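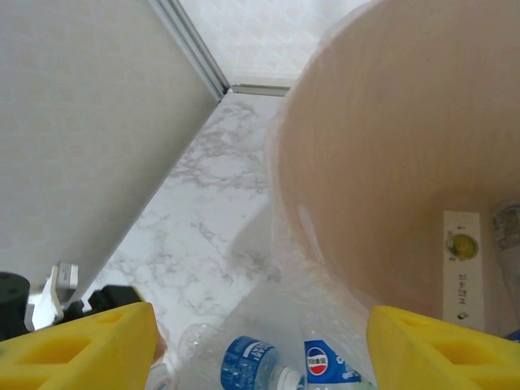
Coat Length and Drying Time in Double-Coated Dogs
Project report, Oranuch Rojanasak and Kyung-tae Seo

1. Aim
To find out whether the length of the outer coat affects how long a dog takes to dry after bathing, when the undercoat is of similar thickness.

2. Method
Eight adult dogs were used, all from the Velier boarding kennels. Coat length was measured at the shoulder, the mid-back and the thigh, and the mean was taken. Each dog was bathed with 20 ml of unscented shampoo, rinsed, and towelled for a fixed period. Drying was in still air - no blower was used. A paper strip was pressed to the skin at each site until it came away without a mark.

3. Results
Longer coats dried more slowly at the thigh and mid-back. At the shoulder there was no clear pattern. The slowest dog, Han, took up to 200 minutes at the thigh. The quickest, Ploltik, was dry at all sites in 100 minutes.

4. Discussion
Undercoat thickness was graded by hand and the two graders disagreed on three dogs. Two dogs were in moult during March, and their results should be treated with care. Room humidity was not recorded.

5. Further work
Repeat with a single breed, outside the moult.

Related reports
Nail growth in kennelled and working dogs
Ear shape and wax build-up: the Clulum survey
Comparing slicker and pin brushes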